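About Kusmont

Our Work Our People The Stedby Room Visit Contact

We teach robots to handle everyday things, and we do it by showing them. Kusmont is a small company with one large room, a lot of cable, and a group of people who will happily argue over lunch about the right way to pick up a lemon. What we make is examples: recordings of a person guiding a pair of robot arms through a job, start to finish, so that a learning system can study them and begin to work out the job for itself.

If you've ever taught a child to tie a shoe, you already know most of our method. You can explain loops and knots all you like. In the end you put your hands over theirs and do it together, and then you do it again, and again on a different shoe.

How we started

Seija Koivisto founded the company after years of programming factory arms, the kind that make one movement perfectly all day long and are completely lost if the part arrives turned the wrong way. She liked those machines (she still does!) but she kept wondering what it would take to get one to cope with a kitchen counter. Her first attempt at home used a secondhand arm and a bag of onions. It went badly enough to be interesting.

The name comes from the street where she was living at the time. We have been asked many times whether it means something in French. It does not.

There were three of us the first winter, and we shared a desk. We moved to the Stedby building when the arms began to outnumber the chairs, and we have been spreading slowly across the floor ever since. The ceiling pipes and ducts came with the place. We meant to cover them up and then found out how handy it is to have something overhead to hang a cable from.
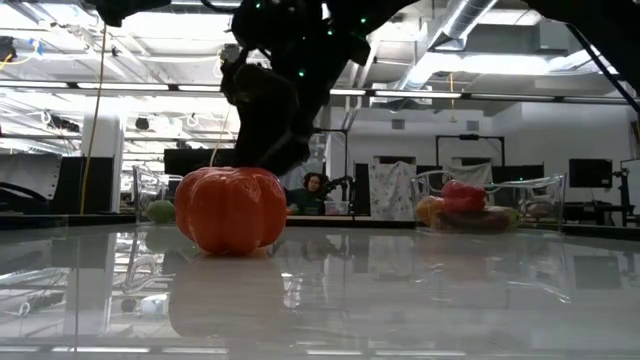
Every recording begins with a sentence. "Put the pepper in the bin" is a typical one. The operator reads it, looks over the table, and guides the arms through the task at a natural pace while the cameras and the joint sensors record together. When the job is done, the operator marks the end, someone rearranges the table, and a new sentence comes up. A single take is short, and most people are surprised by how short. What takes the time is everything between takes.

A session on the Sanna tables is 45 takes. We tried longer ones in the early days and the quality sagged toward the end. Tired hands take shortcuts, and a learning system copies shortcuts every bit as faithfully as it copies good work. So we stop at 45, stretch, get coffee, and switch seats.

Sanna is our name for the table setup as a whole: the arms, the cameras, the tabletop and the software that keeps them all on the same clock. We have 6 of them now. Each has its own small habits, and anybody who has worked here longer than a month has a favorite and will tell you why.

Why the groceries?

Visitors always ask, so we may as well tell you. Fruit and vegetables are wonderful teachers. A lime is small and rolls away. A banana has a curve that gives you good places to grip it and bad ones. A bell pepper is wide and lumpy, and where you take hold of it changes everything that comes after. You get all that variety in one shopping basket, and everybody on the team already knows what the things are called, so the written instructions come out sounding like something a person would say.

For the table work we use artificial produce. It keeps its shape from one week to the next, so a take recorded in January can be compared fairly with one recorded in June, and it doesn't go soft on the shelf. We know it isn't the same as the real thing. Artificial fruit doesn't bruise, and it won't teach an arm much about being gentle, so we treat that as a separate subject with its own sessions and its own (much messier) cleanup.

Our prop library holds 294 items at present, all numbered, all with a home on the shelves. It started out as one box. The numbering was Seija's idea and met with some grumbling, until the week we needed to repeat an old session exactly and were able to lay the table again in minutes.

What makes a good example

We talk about this more than anything else, and our views have changed over the years.

At first we wanted clean takes. Straight path, neat grip, gentle release, and if anything slipped we threw the recording out. The first systems trained on those takes looked very graceful right up to the moment something went wrong, and then they had no idea what to do. They had never seen a dropped lemon! So now we keep the fumbles, as long as the operator recovers and finishes the job. A missed grasp followed by a calm second try is one of the most useful things we can record. We label it as what it is and put it in with the rest.

We also move things around far more than feels sensible. Same sentence, new layout. Bin on the left, bin on the right, bin at the back. Objects spread out, objects bunched up so the fingers have to find a way in. New operators sometimes feel they are being asked to do one task over and over, and then after a day or two they start to see how different each table is.

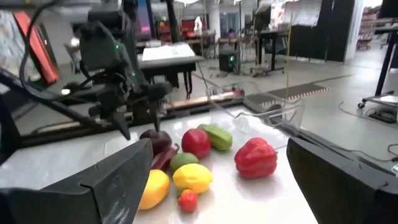

Page 2

Views from the arm

We record every task from more than one place. A fixed camera takes in the table and a good deal of the room, and that's the one to look at when you want to know how the whole task went. The cameras on the arms travel with the grippers. They see the fingers and whatever lies between them, and in the last inch or so before a grasp they are often the ones that matter most. It takes some getting used to. Watch a few takes from the wrist and you start to notice how much of picking something up happens after you think you've already decided where to grab.

Timing the views against each other was the hardest piece of engineering we've done. If one camera runs even slightly behind the others, the system learns to close its fingers late, and it can take weeks to find out why. Our recording software, Osent, checks the clocks before every take and won't start until they agree. There is a loud beep when they don't. We have all come to respect the beep.

Who does the work

Our operators come from all over. We have a former dental technician, two people who used to repair musical instruments, a baker, and several who came straight from school and turned out to be better at it than the rest of us. Steady hands help, though patience helps more. We look for people who will stop and say "that one was off, let's do it again" when it would be easier to let it slide.

Everybody takes a turn operating, including the engineers and including Seija, who keeps Tuesday mornings for it. The software team fixed more annoying bugs in their first month of operating than in the year before, and the screen that tells you which take you're on is now large enough to read from the seat. Thank you, software team.

Each new operator completes 400 practice takes before any of their work goes into a collection. That sounds like a lot. It goes by quickly, and we review plenty of it together, with the recordings up on a monitor and a fair amount of laughing at our own early efforts.

Who we work with

Most of our collections are made for research groups and for small companies building robots for kitchens, stockrooms and packing benches. Some arrive with a precise list of tasks. Others come with a robot that keeps failing at one thing and ask us to help figure out what it hasn't seen enough of. We love the second kind.

We tell partners what's in a collection and what isn't: which objects, which layouts, how many operators, how many takes included a recovery. If we think the examples are too much alike, we say so and go record some more.

Come and see us

We open the Stedby room to school groups and curious neighbors one afternoon a month. You can sit down at a table, read a sentence off the screen and try it yourself. The lime is harder than it looks. Wear shoes you can stand in, mind the cables on the floor, and write to us first through the contact page so we can have a table set for you.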